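Dieser Abschnitt gilt für Plillent ab Build 191, die Chatberatung für queere Beratungsstellen und Coming-out-Gruppen.

## 4.2 Beratungskanal einrichten

1. Als Administrator anmelden und **Kanäle > Neu** öffnen.
2. Kanalnamen eintragen. Der Name erscheint im Browserverlauf der Ratsuchenden - neutrale Bezeichnung wählen.
3. Unter **Profilfelder** die Felder »Name« und »Pronomen« auf *optional* setzen. Das Feld »Orientierung« bleibt deaktiviert.

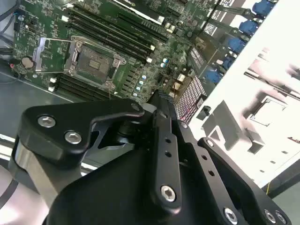 4. Aufbewahrungsfrist für Protokolle festlegen. Voreinstellung: 28 Tage.
5. Zeitlimit bei Inaktivität auf 20 Minuten stellen.
6. Mit **Speichern** abschließen.

**Hinweis:** Nachrichten sind auf 3.000 Zeichen begrenzt. Längere Texte werden beim Absenden geteilt.

## 4.3 Schnellausstieg

Die Schaltfläche »Verlassen« schließt den Chat und lädt eine frei wählbare Startseite. Die Zieladresse wird unter **Kanäle > Sicherheit** eingetragen.
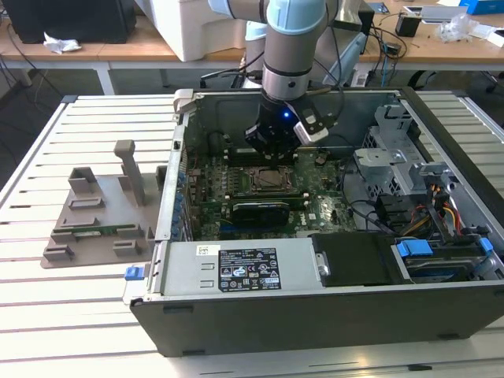

*Henrike Osthoff, Technische Redaktion Trarnodlow*
*Stand: 17. April 2018*

**Achtung:** Der Schnellausstieg löscht den Browserverlauf nicht. Diesen Satz unverändert in den Begrüßungstext übernehmen.

Nach Änderung der Zieladresse den Kanal neu starten. Offene Gespräche werden dabei getrennt - vorher den Status »Pause« setzen.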